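Clerkville, March 5, 2020

**Paiva adds a gift box task to its arm teaching kit**

Paiva today released version 6 of its teaching software for single-arm work cells. The release covers two ways of recording a task: moving the arm by hand, and driving it by remote control from a second station. Both store joint angles and gripper opening in the same file format.

The reference task is a dark navy gift box with a ribboned lid and two wooden blocks inside. Operators record it with a parallel gripper.

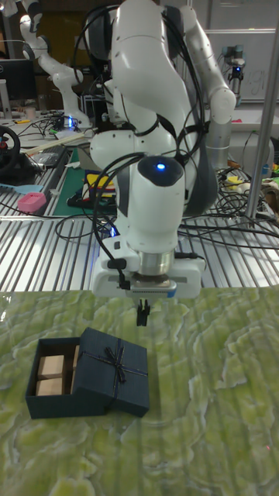
## Recording

A full set for one task is 20 demonstrations. Joint data is logged with the gripper state, and an operator can discard a run before it is saved. Lid contact is the hardest part to teach by remote control, as the fingers must come down close to the lid edge without pushing the box along the mat.

"We kept the box light on purpose," said Albertina Torres, who leads task design at Paiva. "If the approach is careless, the data shows it."

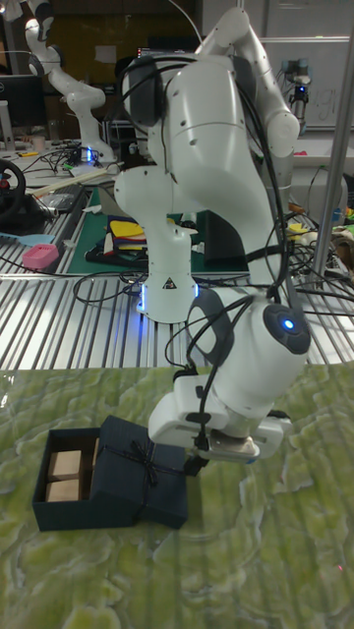 ## Availability

The software is available now to existing users in Skombridge and Prurkitz. New licences cost £2825 per cell and include 12 months of support. A bimanual version is planned for November.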